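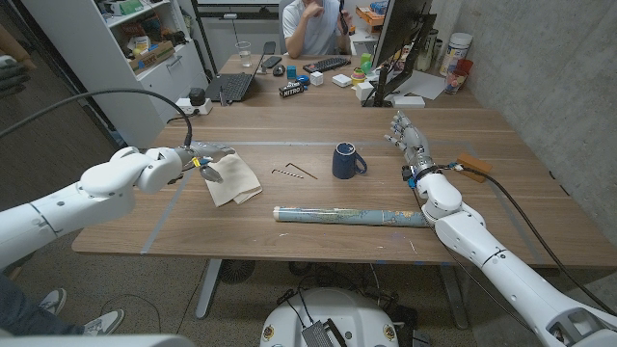
The Arain group is looking for people who would like to build with us, from March until the end of the summer, in the shared workshop in Flestumham. Arain is a two-armed robot for a normal table in a normal room. It is a hobby project, made in the free time of its members, and we have now reached the point where the mechanical part needs fewer hands and everything else needs more. The work area is marked on the wooden tabletop with light blue tape, and inside it we put ordinary things: a folded cloth, a dark blue mug, two hex keys, a rolled-up map or poster. Each of these is difficult in a different way. The mug has a handle, the hex keys are thin and lie flat on the wood, and the cloth has a new shape every time. If you find this kind of problem interesting, please read further.

Who we are

The project was started by Heike Dreßler, who is responsible for the arms and for the money. Lucía Paredes writes most of the control software and keeps the notebook in which we record every trial. Until now there are 206 trials in it, and many of them have the remark "hand too low" or "stopped by hand." The other members come when their work and family permit it. We speak English at the table, with several accents, and you do not need to be afraid of yours.

What we search for

We have places for eight participants. You can apply for one of the following areas, or write that it is the same for you and we will find something.

Cables. The wiring to the wrists was done by us step by step, and one can see it. The cables must be able to follow the arm to its full reach without pulling at the connector, and they should not pass over the objects. We would like a person who has done wiring in machines, bicycles, stage equipment or model trains, and who has patience with strain relief.

Hands. The fingers need regular calibration, and we want a procedure for it which a second person can repeat. Experience with small mechanics is welcome. You should be comfortable with screws that fall on the floor.

Software. We work in Python, with some C++ in the lower part. You should be able to read the code of another person and to ask before you rewrite it. Knowledge of motion planning is good to have but it is not a condition.

Trials. For this you need no technical knowledge. You set the objects on the table, start the trial, keep one hand near the stop button and write down what happened in clear sentences. A person who observes exactly is worth a lot to us, and this is the area where we have at present the biggest lack.
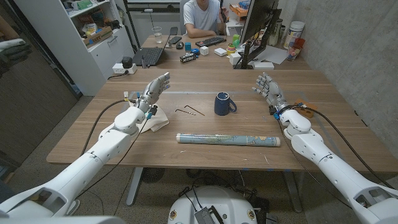 For all areas we ask you to come on two evenings each month, from 6:30 p.m. until 9:30 p.m. You may come more often if another member is present. It is not allowed to run the arms alone, and this rule has no exceptions, also not for Heike. In your first evening you receive a safety introduction, and before it you can watch but you cannot operate anything.

What we can offer

There is no salary. Participation costs nothing, and the workshop fee for the members of the project is already paid until the end of the summer. For parts and materials we have at the moment 482 euros, so please speak with Heike before you order something. You can use the tools of the workshop for your own small projects after the introduction. If you need a written confirmation for a school or an employer, Lucía will write it for you, with a description of what you did.

Conditions

You must be 18 years old or older. Closed shoes are necessary, long hair must be tied, and loose sleeves must be rolled up when the arms have power. The workshop is on the ground floor, the entrance has no step. The bus from Sellent stops at Coldale Road, and from there you walk five minutes. Bicycles can stand in the yard.

How to apply

Please write a short letter, half a page is sufficient. Tell us which area you prefer, on which evenings you are free, and one thing you have built or repaired, including what went wrong with it. A résumé is not needed. You can leave the letter in the Arain mailbox at the workshop entrance or send it with the contact form on the workshop page, with the word "Arain" in the subject line. We answer every letter, normally within two weeks, and then we invite you to an evening to get to know each other and to see a trial from close by.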